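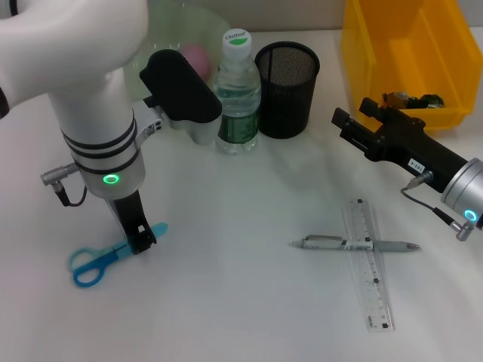

Home Articles Interviews Community About

December 18, 2023
By Tiago Seixas
5 min read

Holger Sandberg was 50 when he got his first job writing software, and he would like it known that he was also the slowest typist in the building. "I still am," he tells me, very cheerfully, over the second of what will be several cups of tea. "My daughter types faster on her phone with one thumb."

Before that he had spent most of his working life at a bus depot, where he drew up the drivers' rotas, first on squared paper and later in a spreadsheet that grew until it had 2953 rows and a habit of crashing at the end of the month. It was the spreadsheet that led him to programming – he wanted to stop it crashing, so he borrowed a book from the library, and then another one, and after a while his wife gave him the spare room.

He applied for 35 jobs and heard back from very few of them. One interviewer asked him, quite kindly, whether he wouldn't be happier in project management. "I had no idea what to say to that," he says. "I'd come in on the train with my little scheduling program all ready to show them, and they never asked to see it."

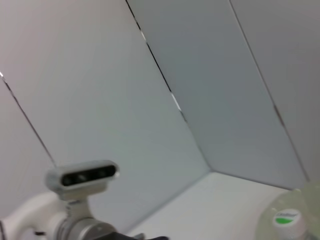

The company that did ask was Zuvunano, a small firm which makes booking software for clinics and dentists. The interview there lasted most of an afternoon, and a good part of it was spent talking about rotas. He was put on a team with people who had grown up with computers in their bedrooms, and he remembers the first weeks as being rather lonely, although everybody was perfectly polite.

"They had a language of their own," he says. "Jokes about tools I had never heard of. I'd go home and look up the jokes! And I was very afraid of asking something stupid, so I asked nothing, and that made me slow, and being slow made me more afraid."

What helped, in the end, was a change in how the team reviewed each other's work. Comments used to be left in writing, often late in the evening and often quite sharp. Then the team started a new product called Skirnura, and for that one they agreed to sit down in pairs and read the code aloud. Holger loved it straight away. He found he could ask his questions as they came up, and that his younger colleagues had a fair few of their own which they had been keeping quiet about. 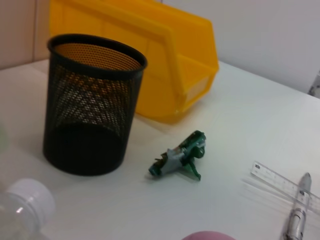
Does he think older beginners need special treatment?

He thinks they need the same things as any other beginner, mainly somebody with time to sit beside them and a manager who doesn't mind if the first few months are slow.

He has been at it for 7 years now, and for the last two he has looked after the new starters himself. There is a shared notebook, which he calls the Yuen (after a café where the first pages were written, now sadly closed), and anyone can put a question in it without signing their name. Some of the questions are very basic indeed, and he answers those first.
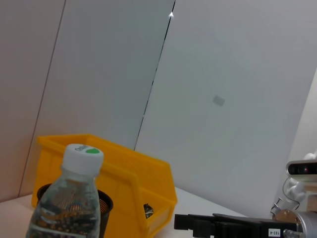
He is less patient with job adverts. He reads them out to me in a deep, solemn voice, the ones asking for passion and for people who live and breathe code, and then he puts his glasses down and sighs. "I like my work very much," he says. "I also like my garden, and my supper. I would never have applied for that." At his urging, Zuvunano rewrote its own adverts last winter, and almost half the people who replied to the next one had come from some other trade altogether, among them a baker and a piano teacher.

The piano teacher was taken on, and she and Holger are now working together on Gornolitz, a tool that lets receptionists swap shifts without having to ring round. He is pleased to be back among rotas. Before I leave he insists on showing me the old scheduling program, which he keeps on a laptop in the spare room, and we sit there for a good while making up shifts for drivers who retired long ago.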